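Frequently asked questions about the shelves and the reading corner

Ouazzani Rooms, Flitside house

We receive many of the same questions by mail before people arrive, so we have put the answers on one page. If your question is not on it, please write to us and we will answer you, normally on the same day. On Sunday we answer only in the evening.

GENERAL

Can I bring my own books and put them on the shelves?

Yes, and please do. The shelves are for the guests who stay one week or longer, and you may use them as you would use your own at home. For shorter stays we ask you to keep your books in the bedroom, where there is one shelf above the desk.

How many books can I leave?

We do not make a strict rule. One guest came with 200 books in boxes and this was too many, because the other guest could not find a place for even a small dictionary. Now we say: one column of shelves for each room. If you need more, ask us before you carry the boxes up the stairs.

Is the corner quiet?

In the morning it is very quiet. After 14:00 people come to make coffee and there is some talking. If you need silence for work, the small room at the Sonton side of the building is better, and it has a door.

Can I take a house book home with me?

You can borrow a house book for the time of your stay. When you want to keep it, leave another book of the same kind in its place. A novel for a novel is fine. We only ask that the atlases and the cookbooks stay, as we have only one copy of each.

THE CABINET AND THE BOOKS

What is the open compartment under the glass door for?

It is for the books which are in use at the moment. We have found that people do not like to put a book back on the shelf when they are in the middle of it, so they leave it on a chair, and then another person sits on it. The compartment is the place for such books. It has a small light in its ceiling, and you can read the titles also in winter when the afternoon is dark.

Should the books stand or lie?

On the high shelves they should stand. In the compartment we let them lie flat, the one on top of the other. Heavy books are better lying in any case, because the pages pull on the binding when a thick book stands for a long time without support from its neighbors.

How high can the stack be?

Please stop before it begins to lean. When you must take out the lowest book and you have to hold the others with your other hand, the stack is already too high. Start a second one next to it.

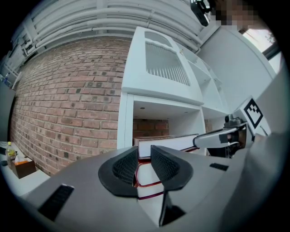
CLEANING AND CARE

Does the brick wall make dust?

A little, yes. Old bricks and their joints give a fine red powder, mostly in the first months after the heating goes on. The compartment has the brick at its back, so we ask you to leave a space of 3 centimeters between your books and the wall. In this way the air can pass and the page edges stay clean. White page edges show everything, and red powder is not easy to remove from them.

How do I remove the dust from the books?

Hold the book closed and firmly, and brush the top edge with a soft dry brush, away from the spine. Do not use a damp cloth on the paper. A damp cloth is good for the shelf boards, but let them dry for 10 minutes before you put something back.

Can I clean the frosted glass with a spray?

We prefer that you put the spray on the cloth and not directly on the glass. The liquid runs down along the pattern and collects at the bottom of the door, and the white paint there does not like it. Wipe from the top to the bottom, in the same direction as the lines.

The cabinet door does not close well. What should I do?

Please do not push it. Open it by the round knob, look if a book or a paper is standing out inside, and close it again slowly. If it still does not close, leave it open and tell us. We will adjust the hinge.

Are the pipes on the ceiling a risk for the books?

We have asked the plumber in Clesenau the same question when we planned the corner. He checks the pipes every May. If you see a drop or a stain on the ceiling, please call us at once, also at night, and move the books away first.

LEAVING

What happens with books that a guest forgets?

We keep them for 14 days in the office and write you a message. After this time they go to the house shelves, and the next guest can read them. We can also send them by mail if you pay the postage.

Must I empty my shelves before I leave?

Yes, please, and wipe them once with a dry cloth. You can leave the books in the compartment as they are if they belong to the house.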